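Ballolia Hand-Held Gripper Recordings: Handling Rules and Data Card

Version of 22 Apr 2018

What is in the set

The set holds 2771 recordings made with hand-held grippers at the Coltcombe and Nistor sites. Each recording covers one short job with cloth, card or packing material. A person holds the tool and does the job by hand. No robot arm is used. Umance keeps the master copy and handles requests for access.

Rules for operators

Read these before your first session. They apply at both sites.

Check that the label on the front plate can be read and matches the number on the session sheet. If it does not match, fix the sheet first.

Wipe both lenses with a dry cloth before each block of 20 recordings.

Close the fingers on the material at a speed you could stop from. Do not use the tips to pry or stab.

Keep straps, sleeves and cables clear of the fingers.

If another person is within reach of the tool, agree on who moves first. The operator stops when asked, with no discussion.

Work on bulky items

Large items need more care than flat ones, mainly in how the tool is brought up to them. Approach a strap or strip of cloth where it lies against the item and keep the fingers in line with its edge. Do not pull a strap that carries weight.
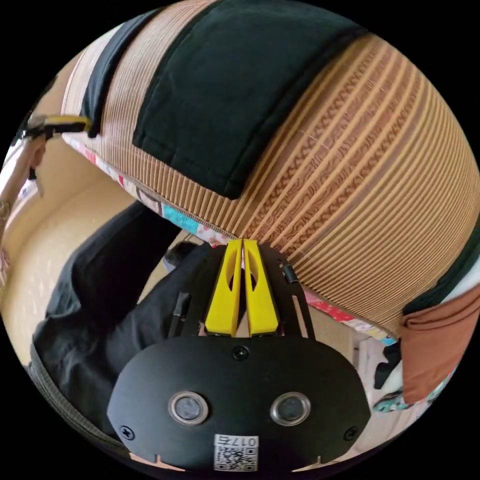 Faces and privacy

Everyone who may come into view signs the consent form, including people who are only passing through. Recordings with a clear face are blurred before release. In the August review, 151 recordings were sent back for a second pass.

Known limits

Lighting differs between the two sites and was not corrected. The lens bends straight lines strongly toward the rim, so do not measure lengths from the raw video. The first 5 sessions at Nistor have no session sheets, and their job names were filled in later from the video alone.

Reporting a problem

Write the label number, the site and the recording number in the fault log. Take the tool out of use until the entry is signed off.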